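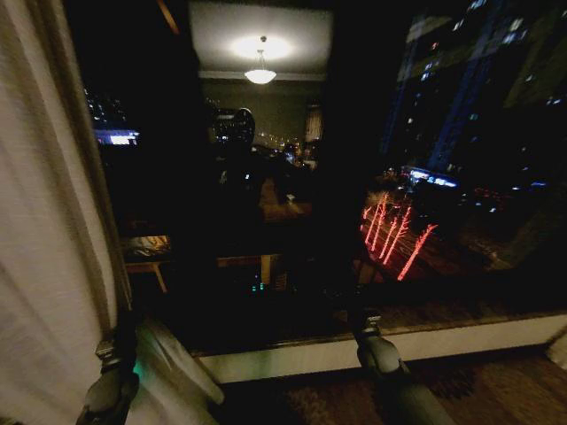 The window at night, curtain pulled to the left, with the red trees down on the street.

26 June 2019
By Josphat Okoth

I went up to see Simiyu's apartment after dark, which was her idea. "Come in the daytime and you'll write about the carpet," she told me on the phone. So I came at night, and we spent most of two hours standing at one window.

It's a big window, the kind that makes you walk straight to it with your shoes still on. There's a high-rise off to the right with little lights scattered all over it, a blue sign glowing down near its base, and then the trees — five skinny ones, wrapped in red lights all the way up. I asked who puts the lights on them and she laughed. "I've asked the front desk, I've asked the bakery, I asked a man on a ladder once and he said he only does the sign!"

She moved in last September and the curtain was the first thing she bought. It's white, with soft pleats, and it goes right down to the floor and then keeps going. "I measured 3 times and still got it too long," she said. "I was going to hem it. Then my sister came to stay and said don't you dare, it looks expensive." (It was not. She paid 62 dollars for it and the shipping was free.)

What I wanted to know was how she deals with the glass, as mine at home is all glare by dinnertime. With the ceiling light on you get half the room thrown back at you: the white bowl shade, the wooden table, all of it floating over the street. Simiyu doesn't mind. "I like seeing the lamp out there over the traffic. My mother hates it, she says it's like eating in a store window."

If she wants just the city she turns the ceiling light off and waits a minute. She did it for me, and the tower came up so much sharper that I think I said "oh" out loud.

We talked about swapping the shade for something smaller. She had a paper one picked out and got as far as holding it up on a broom handle. "It looked like a hat," she said. The frosted bowl came with the place and it's staying. The table is more of a question. A friend has offered her 680 dollars for it and she keeps saying she'll think it over, but then she told me she does her taxes on it, and her sewing, and once slept under it during a heat wave, so I wouldn't hold my breath if I were the friend.

Before I left I asked what she'd change about the window itself. She took a while over that one. "The sill," she said finally. "I'd make it deeper — deep enough for a cushion and a cup of tea."

Shares: 62
Comments: 2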